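Thaler Two-Finger Hand Gripper
Item 387 – sold by Storside, Brimville

The Thaler is a gripper you hold in your own hand. It has two fingers with soft pads, and it is made for teams who want to teach a robot arm a small household or shop-floor job by doing the job themselves first. You pick up, move and put down the objects with the same kind of fingers the robot will have later. It can be bought singly or as a pair, left and right.

Can a machine do the chore yet?

Many customers ask us this before they order, so we prefer to answer it on the product page. For one object, in a known place, on a clean surface: yes, often. For a table as people really leave it: sometimes, and slowly. Clearing a table sounds like one job, but it contains many small decisions. A full milk carton needs a firm grip, a soft tube changes shape when you press it, and a flat packet gives the fingers almost no edge to take hold of. Cables are still the most difficult. An open shoebox is a good place to put things, if the arm comes in from above and does not push the box away. 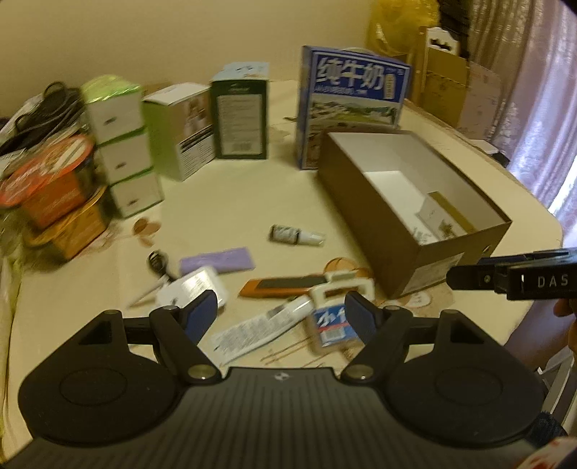 Our advice is to begin with rigid boxes and to leave cables and thin packets for later. Soo-ah Jeon, who runs the test bench in Brimville, recorded 2,756 single pick-ups between March and the end of summer. Boxes and bottles gave useful results very early. Flat things needed a different approach: slide the object to the table edge, then close the fingers. A person does this without thinking, and the machine must be shown it many times.

For shop-floor work the picture is a little better. Sorting cartons of the same size into a bin is a fair task for today's arms. Mixed returns on a packing bench are not there yet, in our opinion, and a person should stay near.

What you get

Gripper body with two fingers
One set of spare finger pads
Hex key for the finger screws
Printed guide, 9 pages

Good to know

The spare pads are sold in packs under the name Rasau. Change them when the surface becomes smooth – a worn pad slips on glossy cartons and spoils the recording. One pair of pads lasts for up to 200 hours of normal use. Wipe them with a damp cloth and do not use alcohol.

The gripper does not include a robot arm or software. Please write to us before ordering if you want to fit it to an older mount.

Page last changed: Oct 14, 2023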